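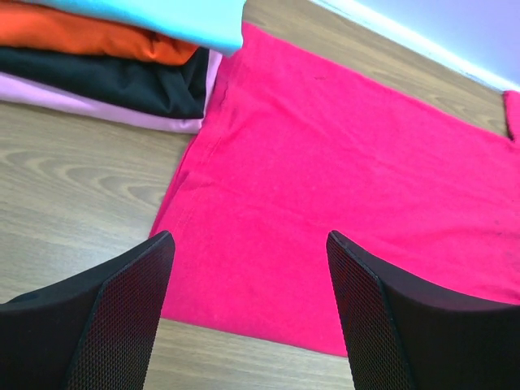 Wrist view, open fingers over the magenta garment, folded stack at upper left.

To: dendura-users
Date: August 2021
Subject: Re: Grip loss on second corner, no fault raised

> We see the right gripper report a good grasp on knits when
> it has closed on nothing. The arm then lifts and carries on
> with the fold. Is anyone else on the Kodunberg fingers
> getting this, and is it the threshold or the pads?

Same here, and on our cell it is the threshold. The Dendura default is 200 counts of motor current. With no cloth between the pads, ours reads 339 at full close from friction alone, so the check passes every time. With one layer of knit it reads 385. That margin is thin but it has been repeatable so far.

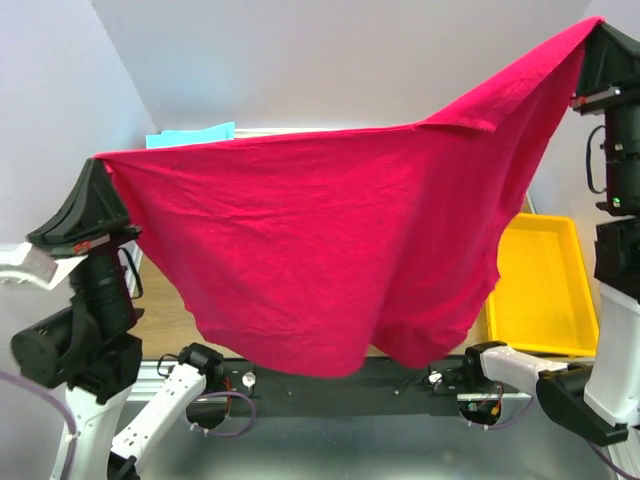
Arnudus Cell Integration Team

A lift with both top corners held, at uneven height, is the state where the fault matters most. If one corner lets go there, the cloth drops onto whatever is under it, and on our bench that includes the lower arms and their cables. We had one such drop in testing. The lower arm kept moving with fabric over its wrist joint and had to be stopped by hand. No injury, one cable replaced.

Changes made since:

1. Threshold raised to 360 for knits. Wovens not tested.
2. Grip check repeated every 1,000 ms during the lift - the stock script checks once, at close.
3. Lower arms held still until both upper grippers pass.
4. Loss of either grip now trips a protective stop.

Item 4 should be the default in my view. Żak has the patch in the shared branch. Please log your empty-close current before applying it, as worn pads will shift the number.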